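Soft Luggage Mounting for a Mid-Size Dual Sport Motorcycle

Project report, Vehicle Systems Laboratory

1. Background

The test motorcycle was a single-cylinder dual sport with a steel subframe and no factory luggage rack. Riders who tour on this type of machine usually choose soft panniers, which weigh less than aluminum cases and are less likely to injure a leg in a fall. The drawback is movement. A loaded soft bag shifts on its straps, wears through side panels, and can touch the exhaust.

The project compared 2 mounting methods for the same pair of bags. Method A used the straps supplied with the bags, run over the seat and down to the passenger peg brackets. Method B added a bent steel side frame, called the Urel frame in our drawings, bolted to the subframe at the grab handle points.

2. Equipment

The bags were Pustum roll-top panniers in coated fabric. The heat shield was cut from sheet aluminum and held off the muffler with standoffs. Strap tension was set with a hand scale before every run. Ballast was sand in sealed pouches, packed low in each bag and topped with clothing so that the bag kept its normal shape.

Total ballast was 42 pounds, divided equally between left and right. This is heavier than a weekend load but close to what a rider carries with cooking gear and water.

3. Test route

The road portion was 2,376 miles, divided equally between the two methods. It included highway, patched county roads, and the gravel climb to Alholm. The gravel was ridden in both directions. Riding was done in May, and runs were stopped when rain made the gravel too soft to compare with earlier runs.

Bag position was marked on the side panels with tape at the start of each run. Displacement was measured from the tape to the lower front corner of the bag at each fuel stop. 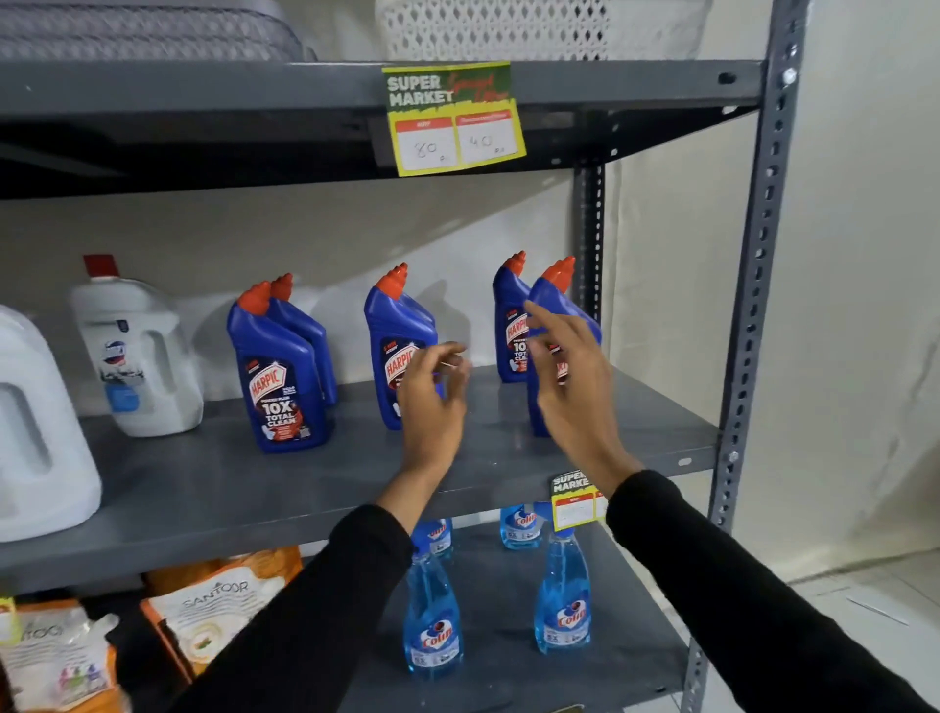
Essam Abdel Rahman

4. Results

Under Method A the bags moved rearward on every gravel run. Most of the movement took place early, while the straps were still settling, and retensioning at the first stop reduced it for the rest of the day. The right bag moved more than the left. We think the cause is the strap path on that side, which bends around the muffler bracket and loses tension over bumps.

Under Method B no rearward movement could be measured on pavement. On gravel the bags rocked against the frame — mainly when standing on the pegs — but returned to the tape mark. One lower bolt on the Urel frame loosened during the Alholm climb. It was refitted with thread locker and did not loosen again.

Fabric wear was visible only under Method A, at the inside lower edge of the right bag.

5. Limits of the work

Only one motorcycle and one rider were used. Nawal Hegazy rode all of the runs, so the results do not show how rider weight affects the mount. The planned crash test, a low-speed tip-over at the Bouazza lot, was dropped for lack of time. The frame has therefore not been checked for bending in a fall.

6. Recommendations

For paved touring, the supplied straps are adequate if they are retensioned at the first stop. For regular gravel use the side frame should be fitted, with thread locker on the lower bolts. The next version should move the lower mount forward to clear the passenger peg when it is folded.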